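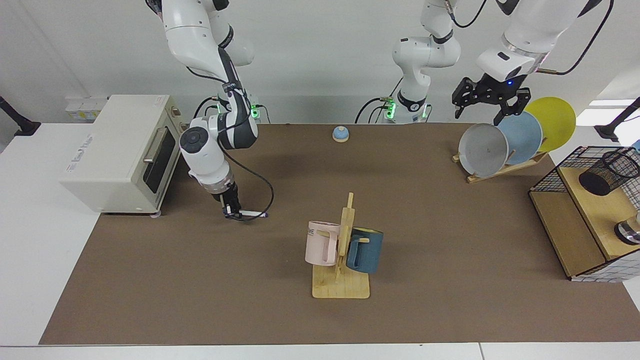 Put the oven where the plates are and the plates where the oven is, wrote Rehema under my last post, and then you will stop walking around your own table with hot bread.

I thought about this advice for longer than I want to admit. She is right that the way from the oven to the plates is too long. The oven stands on the left side of the brown table and the plates are on the right side, so each slice of toast must travel over everything else. But the oven needs the wall plug, and the good plug is on the left. I tried an extension cord in May and I did not like it. It became warm, and I am a person who goes back up the stairs to check if the iron is off. So the oven stays, and I turned it so that the door looks to the right, in the direction of the plates. It is a small change but I can now open the door, take out the tray and put it down without twisting my arm.

For readers who are new: I moved to Brodbridge with 2 suitcases, and for the first months I ate from one bowl. The table was already in the apartment. All the other things came slowly, most of them from the secondhand shop on Vidmar Street, where the prices are written on masking tape and the lady at the counter does not bargain. The toaster oven is cream-white and cost me 27 dollars. It has two round knobs on the side panel next to the door, and I needed a week to learn them. The numbers on the temperature knob are more like wishes. For a slice of rye bread I turn it a little past the place where it should be, and I stay near.

The mug tree was 3 dollars. In my language we have no word for this object, I think, and when Godfrey said "mug tree" I imagined something much more beautiful. It is a post with short pegs on a flat wooden base. I keep it at the front of the table because I take a mug many times in a day and a plate only at meals. My mother keeps her mugs in a closed cupboard, with the opening down, against dust. When I showed her the mug tree on the phone she asked me two times if people here do not have doors on their furniture.

I oiled the wood once with the oil I use for my cutting board. If you do this, wait until the next day before you hang anything on it. I waited until the evening and then I had oil on the handles.

Now the bell. Noemi gave it to me when she closed her small sewing business, and it stood on her counter before. It has a light blue top and a cream base, and it stands near the back of the table. I use it when food is ready. I live with one other person, and the apartment has 18 steps from the kitchen to his desk, so I could also call him. But with the bell he comes faster. When Benedek visits us he rings it for more coffee, and then he gets no coffee.

A purple marker also belongs to this table, even if it looks like it came from a school bag. I write with it on the tape for my freezer boxes: the name of the soup and the month. Before this I had many boxes of orange soup, and it could be carrot, or pumpkin, or the lentils that came out too salty. Purple is easy to read also when there is a little frost on the tape. The marker has no fixed place and I lose it all the time, so if somebody has an idea for this, please write it to me. A cup is not a good answer, I tried a cup.

About the plates I did not decide yet. Rehema says that they should be close to the oven, Faraji says that they should be in a cabinet like the plates of normal people. I would like to try them behind the mug tree for some weeks, a little nearer to the middle. Then the bell must move to the side, and I have to see if there is enough space to put down the hot tray. I will do it after the next big wash of the table, when everything is off it anyway.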